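4. Comparing hands in the simulator (cup test)

Do this section before you touch the real arm. Sections 1 to 3 must be done first, controller talking, sim license loaded, both hand models in the library.

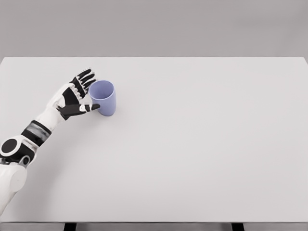 The cup test is the short one. One arm, one cup, bare table. Use it to compare the Viritz five-finger hand with the Valtonen two-jaw gripper on the same arm and the same controller settings. If you only have one of the two, run it anyway and keep the log, Marjatta wants them all in the same folder.

4.1 Before you start

Close the path planner from section 3. It holds the port.
Units in millimeters. Check this. The Valtonen model ships in inches on older installs.
Controller: Ulia, profile 5. Not the default profile.
Log folder: make a new one per hand. Do not mix.

CAUTION: Make sure the output switch says SIM and not LIVE. The two buttons sit side by side and the live arm will move without asking again.

4.2 Loading the scene

1. File > Open scene > cup_single.
2. Wait for the status bar to go green. First load is slow.
3. Pick the hand from the End Tool menu. Start with the Viritz.
4. Press Reset. Always Reset after a hand change, the wrist offset is only read on reset.
5. Check the wrist offset field. Viritz should read 814. Valtonen should read 402. Anything else, go back to step 3.

Note: these are raw counts, not millimeters. Don't convert them.

Note: if the fingers come up clenched, the rest pose did not load. Hand > Pose > Open, then Save as Rest. Saves per user so you do it once.

4.3 Setting the approach

The five-finger hand comes in from the side, fingers open, thumb low. The two-jaw comes in level with the jaws either side of the cup. Don't use the same approach file for both, we tried, it gives junk numbers for the two-jaw.

1. Load approach_side for the Viritz, approach_level for the Valtonen.
2. Step the arm with the arrow keys till the first contact flag lights up. Thumb first is fine on the Viritz.
3. Stop. Back off one step.
4. Press Mark. This is your start pose for every run.
5. Look at it from the top camera as well as the side one. A hand that looks lined up from the side can be well past the cup.

If the cup slides when you mark, press Reset and redo step 2 with Fine Step on. Pushing the cup before the run shifts the score.

4.4 Running it

1. Set Runs to 20.
2. Set Grip Force to Low. Leave it on Low for the hole set.
3. Tick Log Contacts.
4. Press Go. Hands off the keyboard, arrow keys are still live during a run (known bug, reported to Flella in October).
5. When it's done, Export > CSV. Name it hand_user_runs.
6. Change the hand, press Reset, repeat from 4.2 step 5.

A run counts as a hold if the cup leaves the table and stays in the hand till the timer ends. A tip-over is a miss. A lift with a late slip is also a miss, even if it looked good.

4.5 Reading the log

Columns you need: hold, first_contact, slip, time. Ignore the rest for now.

first_contact is which finger or jaw touched first. If it changes a lot between runs, the start pose is too far out. Redo 4.3.
slip is how far the cup moved inside the grip. Lower is better. Compare on the same force only.
time starts at Go, not at contact, so the Viritz always looks slower. Its fingers close one after the other on this profile. Don't mark it down for that.

CAUTION: Sim friction is set high. Treat a good result as permission to try the real cup, at Low force, with a hand on the stop button.

4.6 If somthing goes wrong

Fingers go through the cup: collision is off. Scene > Physics > Collision, on.
Cup jumps at Reset: it spawned inside the table. Raise it by 5 and save the scene.
Arm shakes at the elbow: wrong controller profile, see 4.1.
Hand is missing, arm ends at the wrist: wrong library path. Ask Kalevi Rautiainen for the current one.
CSV is empty: Log Contacts was not ticked. No way to get it back, run again.

Questions on the scoring go to Ingrid Benavides. Real-arm sign-off is Pirjo Lehtinen, bring both CSV files. Next: section 5, two cups.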